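Nestlow Hand-Held Gripper Pair – Club and Classroom Loan Set

Item: Nestlow pair, student version
For: robotics clubs, after-school classes, competition teams
Status: in stock, limited
Page updated May 11, 2021

Two hand-held grippers, one for each hand. Students do the chore themselves, the cameras record it, and the team uses the recordings to teach its own arm. No arm needed to get started. Lots of clubs run the whole first term on just the hand-helds and borrow an arm later.

The set was put together for the Flollbridge Fold, the cloth handling competition for school and club teams, but works fine for any pick and place project.

What you get

2 hand-held grippers, left and right
4 spare finger pads
3 cables (two plus a spare, they get stepped on)
Carry case with foam
Printed folding task cards
Login for the Kusura labeling tool, one per team

Not included: memory cards, laptop, cloth. Bring your own cloth. Old sheets, pillowcases, whatever the families are getting rid of. Patterned is good, see below.

Why fold cloth

Blocks are easy. Teams get bored of blocks by week two. Cloth moves when you don't want it to, it hides its own edges, and two layers look a lot like one. Good project for mixed groups too, as the younger kids can do the folding and the older ones can do the training side.

The Flollbridge rules ask for a folded piece on top of a loose cover, in a normal room, not a lab table. Print on print is allowed and scores extra.

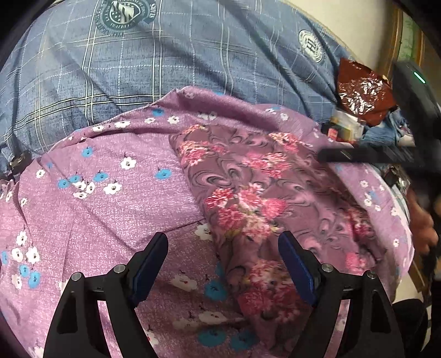 Fold practice, flowered cloth on flowered cloth, jaws open.

Tips from teams that have run it

Go slow. Slower than that. Most of the bad recordings are people rushing the grab.

Open the jaws all the way before you come down on an edge. Half open jaws push the cloth instead of taking it.

Pinch one layer first, then decide if you want two. If the fold slips, keep recording and fix it, don't start over. The fixes are useful in training and judges like to see them.

Swap hands between students often. Wrists get tired, nobody should go more than 60 minutes in a session.

Don't clean up the room. Bags, coats, pictures on the wall, leave it all how it is. A model that has only seen a bare table falls apart at the competition – we have seen this happen to good teams.

Change the bottom cloth every so often. Change the light as well if you can, one lamp on, one lamp off.

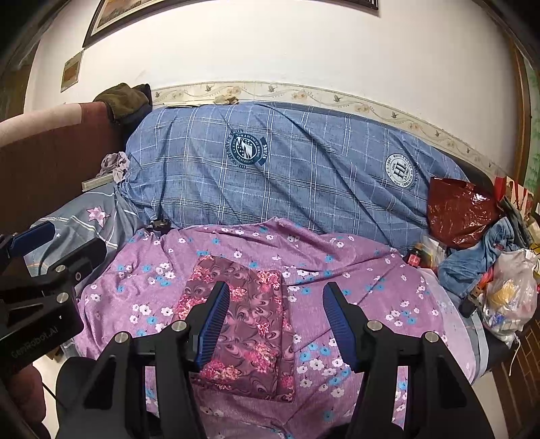
Sofas are a good second stage after tables. The seat gives under the cloth, the backrest gets in the way of your wrists, and the cover bunches up toward the back. Teams that start on a sofa tend to get frustrated, so table first, sofa once the basic fold is reliable. Sit or stand, but pick one and write it in the log.

The log matters! One line per try: who folded, which cloth, done or not done. The Tang Cup junior team sent us theirs from last season, 2,674 tries, every one logged by hand in a school notebook and then typed up. You don't need that many. A few hundred clean ones gets a beginer team moving.

Loan terms

Loans run one school term. Fall sets go out in October, first come first served. Return in the case, with all pads, used or not. Worn pads are normal and not charged. Lost pads are.

A teacher or adult club lead has to sign for the set. Students can't sign, even if over 18, sorry.

Common questions

Will it work with our arm? If your arm takes a two-finger end and you can match the finger spacing, most likely yes. Send us the model before you order.

Can we use just one? Yes, but the fold task really needs two hands. One is OK for sorting socks.

Do the recordings go anywhere? They stay in your team's Kusura account untill you delete them. Ask before you record in someone's home, and keep faces out.

Can we keep the set for a second term? If there is no wait list. Ask early.

Spare pads sold seperately, in packs of 4. Cables also. For class sets of more than 3 pairs use the school order form, not the cart.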